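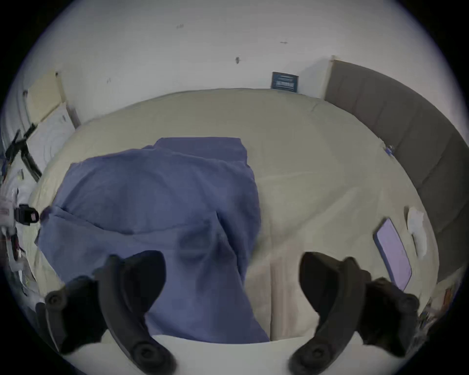

Blue cloth on the bed, gripper open, headboard side to the right

Ticket: Sebastian won't fold the blue cloth (fine with tea towels)
Opened by: me, Stulbridge flat
Product: Sebastian folding model, Balmont arm controller
Priority: Normal (my washing may disagree)
Status: Waiting on customer

Hi all,

Right, I've been putting off writing this up because I was sure it was something daft at my end, and it may well be. Sebastian has been folding tea towels for me since the start of October and I've got no complaints there at all, it's slow but they come out square enough to go in a drawer. So I got ambitious and moved it on to the big blue cloth on the bed, and it's gone to pieces!

What I expected: it finds a corner, lifts it, brings it across, lets go, smooths down, does it again the other way.

What I get: it goes for the middle. Every time there's a bit of a fold with a shadow in it, it seems to decide that's an edge, pinches a lump of cloth there and drags the whole lot towards itself. Then it lets go very gently, as if it's done a lovely job, and reports "fold complete". I ran it 9 times yesterday evening and it said "fold complete" for all of them. I'd have accepted one of them, and only if I was tired.

Things I've tried so far:

- Restarted the controller. No change.
- Recalibrated the fingers with the card that came in the box. Passed first go.
- Set the cloth size to "large" in the job settings. It moved further before it got it wrong.
- Put the lights on, drew the curtain, lights off again. It did a bit better with everything lit evenly, but I wouldn't swear to it.
- Spread the cloth out completely flat by hand first. It then folds it quite nicely, which is great, except that if I've spread it flat I've done the hard bit.

That last one is what I'd really like an answer on. My sister asked me whether the thing does the laundry yet and I said yes, and then had to explain that it does the laundry once somebody else has laid it out for it.

Log from the last run, copied off the screen:

task: fold_large
surface: bed
find item: ok
find corner: ok (confidence low)
grasp: ok
lift: ok
place: ok
result: fold complete

Could "confidence low" please not lead straight to "grasp"? I'd be happy for it to stop and beep at me.

Reply from Oddur Laxdal, Sudell support, 11.20 am

Thanks for the log. The corner finder is picking an inner crease, as you suspected. The towels work because they are small and usually land with at least two corners showing. A larger soft cloth often lands with none. There is a stricter setting under Advanced called "corner check". Set it to 3 (the default is 1) and it will stop and ask for help when it isn't sure. Please also record some fresh demonstrations with the hand gripper on your own bed, starting from a messy cloth. The model you have was trained on 1000 folds and most of them began flat, on a table. Could you also tell us what else is near the bed?

My reply, 1.45 pm

Aha, found "corner check", it was hiding under the language options. On 3 it stops nearly every time and beeps, so I've got my beep, thank you, and I regret asking for it. On 2 it's a fair halfway house. It got the first fold properly from a heap once and I did a little dance, then it grabbed the middle again for the second fold.

As for what's near the bed: the washing machine is over against the left-hand wall with the laundry basket on top of it, the grey headboard is on the right, and the wall at the back is white with a paper notice taped up. There's a blue sign leaning at the bottom of that wall, just behind the bed, and I do wonder about the sign. Blue thing, straight edges, right next to where it's hunting for a blue thing with straight edges! In one run the arm stretched off that way and gave up with "item out of reach", and the cloth was nowhere near there.

I had a go at the demonstrations as well. It's harder than it looks. I know how to fold a big cloth, I've been doing it all my life, but I do it with a flick and a chin, and with two curved fingers on a handle I had to think about each bit. I binned the first few because I'd gone for the middle myself. So I've a bit more sympathy for Sebastian than I had this morning.

I kept 4 of them. All start with the cloth in a crumple, some up near the headboard end and some by the front edge on the left, where it's awkward to get the fingers underneath without pushing into the mattress.
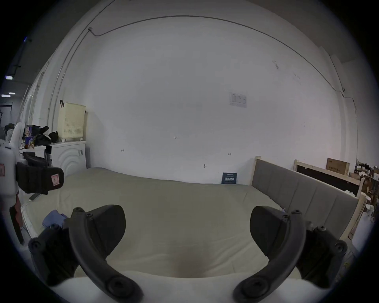
Next steps (agreed with Oddur, 4.30 pm)

1. Leave corner check on 2 for now.
2. Move the blue sign out of the room and run the same job again, with nothing else changed.
3. Upload the demonstrations I kept and record more from the front left edge of the bed.
4. Oddur to ask the Balmont side why the result says "fold complete" when all it knows is that the arm reached the end of its moves.
5. Tea towels to carry on as before. Please don't change anything about the tea towels.

Ticket stays open until I've run step 2.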